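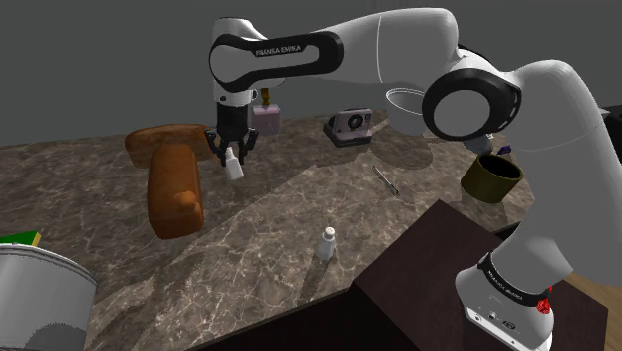
Equipment money for next year, quick version before the long one goes round. We asked for two arms and we're getting one, plus a lease if Trukarent will hold the price they gave us in November. The simulated kitchen stays in the plan either way and costs us next to nothing. Small stuff like the white bottle in the gripper, the salt shaker, the knife or whatever that is on the marble – all of that we can try in software before paying for a single real part. The bread loaves too. So the Pomton bench work starts on screen, hardware after. Bench itself not ordered yet.

Numbers. Lease is 431 a week, 12 weeks minimum, delivery extra and not quoted. Buying means one big hit this year and then service visits, which Poulain wants paid up front. Spare fingers are a seperate line, please don't fold them into the arm price again, it took me most of a morning to pull them apart last time.

Things still open:
Insurance – Safta Moldovan has the forms
Floor loading at Sevine, upstairs room only
Who signs for delivery if we lease
Second workstation for the sim, or share the one we have
Training, 6 places, maybe more if Pomton pays its share

On the workstation. I'd buy it. Sharing worked when there were three of us and now people are running jobs at night to get a slot. Almost 11 percent of the total if we take the better graphics card, less if not. Can live with less.

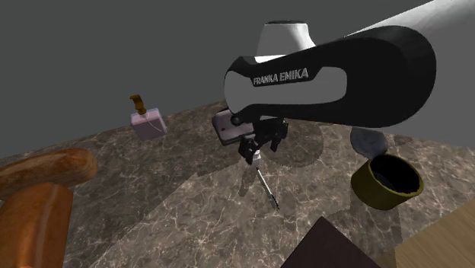 Timothée Texier would rather we leased for the whole first year and put the purchase money aside, as in his view we don't know yet what reach we need and a bought arm is hard to send back. He also wants the service contract compared line by line, with call-out charges shown, and asks that nobody agrees to up front payment by phone. Fair enough on the second bit. On the first I'm not sure, a full year at the weekly rate adds up fast and we'd own nothing after. Trukarent might do a buy-out clause, will ask.

Comments to me by 10th January please, even if its just a yes. Quotes are in the shared folder under Sevine, not under Pomton where they used to be.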